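Economia doméstica aplicada – Notas da aula 11
Dobrar agasalhos acolchoados
Docente: Saodah Entili

Na aula 2 tratámos das camisas, que colaboram. O casaco acolchoado não colabora. É feito de ar dividido em canais por costuras, e o ar tem opiniões próprias sobre a gaveta onde o queremos meter. O objetivo de hoje é modesto: um volume que caiba na prateleira e não se abra sozinho durante a noite.

Antes de dobrar, é preciso saber onde está cada coisa. Procura-se primeiro a gola, depois a etiqueta interior, e a partir daí deduzem-se as mangas. O aluno Yoga Mangundap defendeu, no ano passado, que se podia começar por qualquer lado. Dobrou o casaco com uma manga dentro da outra e teve 2 no exercício, numa escala até 16. 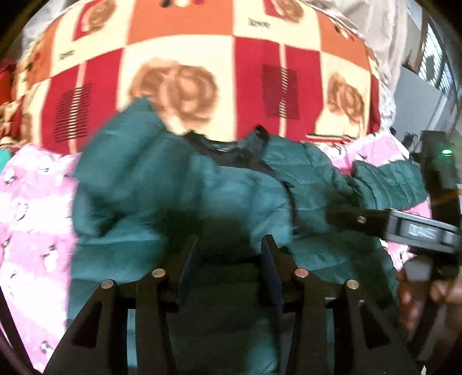
Fig. 1 – Casaco torcido, com a gola e o forro pretos à vista e uma manga estendida para a direita.

Cordões soltos metem-se para dentro antes de continuar. Fecha-se o fecho, se o houver, e esvaziam-se os bolsos. Arif Ong encontrou num deles metade de uma sandes, que não entra na matéria do exame.

Segue-se a fase de estender. Vira-se o casaco com as costas para cima e alisa-se do centro para fora, com a palma da mão aberta. A cama serve perfeitamente, com a manta que lá estiver – o edredão enrola-se para o fundo e deixa-se em paz, que terá a sua própria aula. 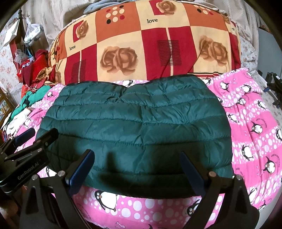 Com as costas bem alisadas, trazem-se as mangas para o meio, uma de cada vez, e só depois se dobram os lados. Enrola-se da bainha para a gola, devagar, para o ar ir saindo. Quem enrola depressa fica com uma almofada. Quem se senta em cima do casaco também chega lá, mas perde o direito de criticar os colegas.

Erros frequentes:
– Alisar com tanta força que as costuras se queixam.
– Guardar o casaco húmido.
– Pendurá-lo «só por hoje» nas costas de uma cadeira, até fevereiro.

Trabalho para casa: dobrar um agasalho acolchoado e descrever o processo em 250 palavras. Desabafos contam para o limite. Entregas ao Sugeng Osman, no início da próxima aula.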